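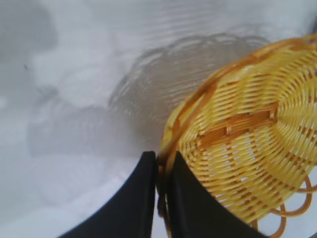

Oltia puts two grippers through 300 basket picks

1/6/23

Oltia has finished a side-by-side trial of two grippers at its handling lab and will keep both in use, the company said in a short update to customers. The trial compared a plain parallel gripper with hard black fingers, which Oltia builds itself, against a soft-finger model from Satau. Each one had to pick up woven baskets by the rim, lift them clear of the table and set them down on a marked spot.

Baskets were chosen after a request from Fontes, a home goods distributor that ships a lot of woven and wicker-style ware and still packs nearly all of it by hand. Fontes had asked for boxes and bowls to be left out. Its packing lines already handle those with suction cups, and suction does not hold on an open weave.

The 300 picks were split evenly between the grippers. Both were mounted on the same arm and run from the same controller, a Redero unit that Oltia has used since October. Finger opening, approach speed and lift height were kept the same wherever the hardware allowed it. Closing force was set separately for each gripper, as the soft fingers need more travel before they hold anything.

The hard fingers did better on placement. A basket held by its edge between two stiff tips stayed at the angle it was picked up at, and most were set down inside the marked spot. The soft fingers let baskets swing during the move, and the arm had to wait for the swinging to stop before it could lower them. That wait was the main reason the Satau gripper was slower over a full run.

The soft fingers did better on damage. Oltia logged 8 baskets with bent or lifted strands after the hard-finger runs and 3 after the soft-finger runs. All of the marks were at the rim. Fontes inspected the baskets afterward and said it would have accepted some of them for sale, but it did not give a number.

Shape mattered more than weight. Shallow round baskets tipped toward the arm when they were gripped on one side, and this happened with both grippers. Deeper baskets hung straighter. Baskets with looped trim along the outer edge were the hardest for the hard fingers. If a tip came down on a loop, the fingers could close on the trim and miss the rim. Oltia changed the approach angle partway through the trial to deal with this and repeated the earlier runs so that the results could be compared.

The wrist camera also caused some trouble. The table has a glossy white top, and the software at first read the reflection of a basket as a second basket sitting next to the real one. The arm made several empty grabs before the runs were stopped. Oltia lowered the lights on one side and added a check that throws out any match flat against the table surface. Those grabs were not counted in the results. The company said it would try a matte cover but had not ordered one when the update went out.

Close range remains a weak point. Once the fingers are at the rim, the part of the basket nearest the camera is out of focus, and the software has to rely on the position it worked out a moment earlier. A fixed camera over the table was tested briefly as a second view. It helped with finding the rim on the way down, but the arm blocked it for the last part of the move. Oltia has not decided whether to keep it.

On cost, the update says only that the Satau fingers are sold as a set and have to be replaced as a set. The hard fingers can be swapped one at a time. No finger on either gripper wore out during the trial, though the pads on the soft model picked up dust and were wiped down between runs.

Fontes plans to start with the hard-finger gripper on its plainer baskets and use the soft fingers for anything with decorative edging. Changing from one to the other takes a person with a hex key a few minutes. A tool changer that would let the arm do it alone is on Oltia's list, with no date given.

A second trial will cover nested baskets, which have to be separated before they can be packed. Neither gripper managed that well in early tests. The hard fingers often pinched 2 rims together, and the soft fingers could not get between them at all. Oltia said it will publish the run logs from the first trial on its support page, along with the controller settings.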